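Chain tangle

A chain tangle is a disordered mass formed when lengths of fine metal chain are stored or moved together. Links catch on clasps, pendants and one another, and pulling on a free end usually tightens the knot.

Untangling is done on a flat, light-coloured surface, where thin links show clearly.
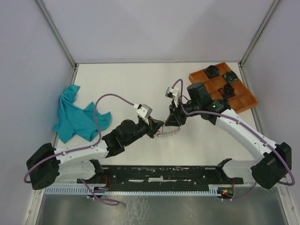 Clasps are closed first. The mass is then spread outward from its centre until single strands can be followed. Very fine chain may need a pin, and up to 12 minutes per piece.
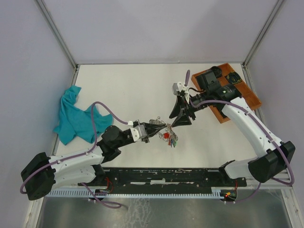

Kheri Kariuki

Coloured parts mixed in with the metal are lifted out once the strands around them are slack, then sorted into a tray. Chains are afterwards hung or laid straight, one to a compartment.

See also: Clasp; Jump ring; Cable chain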